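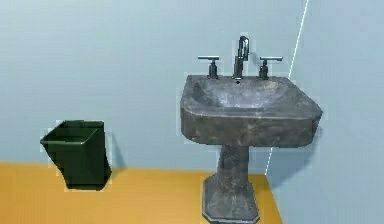

Teaching Mivetti by Hand: Frequently Asked Questions

What is Mivetti, in one breath?

Mivetti is a simulated house with a simulated robot living in it, and you teach the robot chores by driving it yourself. You pick a task, take the controls, do the task, and save the run. Each saved run is a demonstration. The learning program (we call it Numex) studies a pile of them and then has a go on its own. The first time you watch it copy something you showed it, you will probably yell for someone to come and look. We all did!

Do I need a real robot?

No. Everything on this page happens on your own computer. If you do have an arm at home, see the question on hand guiding further down.

What do I drive with?

Any of these:

- a game controller with two sticks
- a six-axis desk mouse, the kind people use for 3D drawing
- keyboard and ordinary mouse (it works, but your fingers will complain)

Most of us started on a game controller and stayed there. Left stick moves the base, right stick moves the hand, and the triggers open and close the gripper. Hold the left bumper to switch the right stick from moving the hand to turning it. You'll mix the two up for the first half hour, and then one day you just won't.

How many demonstrations does a task need?

For a simple one, like carrying something across a room and dropping it in a bin, 40 clean runs gets you a robot worth watching. Drawers and faucet handles need more. Our shared set for the house stands at 1,209 runs that passed checking, out of 1,545 sent in. Please don't be put off by that gap! A lot of the rejects were double saves, or runs where somebody let go of the controller to answer the door.

What makes a run "clean"?

Drive at a steady pace. Pick one way of doing the job and stick with it for the whole batch. If you always come at the sink from the left, keep coming from the left. Numex gets muddled when half the runs go one way around a bed and half go the other, and it may try to split the difference and drive straight into the footboard.

Pausing is fine if it's short. Long pauses teach the robot to stand still, and it is very good at learning that.

Should I save a run where I fumbled?

If you dropped the thing, picked it back up and finished, yes please, save it. Those recoveries are gold. Tag the run "recovered" so it can be sorted. If you dropped it and gave up, throw it out and start over.

Why do the rooms look so plain?

Plain rooms draw quickly, and quick drawing means the controls answer right away. When there's lag between your thumb and the hand, you overshoot, then you correct, then you overshoot the other way, and all that wobble goes into the demonstration. We'd take a smooth drive through a simple room every time. The bedroom, with its wide stretch of open floor, is a lovely place to practice turning and stopping before you try anything fiddly at the dresser. 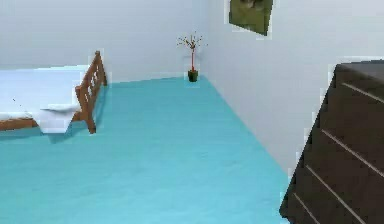

Waraporn Kongkaew wrote to us that she drives every new task three times without recording anything, and that her fourth run is nearly always better than anything she used to save. We have since made it a suggestion on the start screen. Practice mode is under Session, then Free Drive, and it has no time limit.

Can I show it a task at different speeds?

Within one batch, try not to. Slow is safer than fast, and you can speed up playback later with the Stretch setting. Anything above 1.5 starts to look frantic.

What is hand guiding, and does it work with Mivetti?

Hand guiding means taking hold of a real arm and moving it through the job while it records its own joints. It's a wonderful feeling, a bit like teaching someone to write by holding their hand. Mivetti can read those recordings if your arm's software exports joint angles with time stamps. Use the Flustosley import tool, and check that your joints are listed from the base outward. If the simulated arm folds itself into a knot on playback, your list is backward.

Can two people work on one task?

Yes, and it's great fun, but agree on a route first. Drive seven runs each, swap files and watch each other's before going on. You'll spot the differences in style very quickly.

The robot did it perfectly yesterday and fails today. What happened?

Check the start position first. If you always began your runs from the same spot, the robot only knows the job from that spot. Go back and record a few with the base moved or turned a little. Shuffle Start does it for you and it's off by default (we're changing that in the May release).

Comments

Idrisa Wanyama
The note about Shuffle Start fixed my drawer task overnight. I had every single run starting with the base facing the same way. Thank you!!

Somkiat Rojanasak
Is there any way to swap the sticks for left-handed drivers? I've been crossing my arms.

Helju Eglītis
@Somkiat Settings, Controls, Mirror. You have to restart the session afterward or only the triggers swap.

Perihan Kurtuluş
Would love a section on faucet handles. I keep pushing past the end of the turn and the run gets marked as a collision.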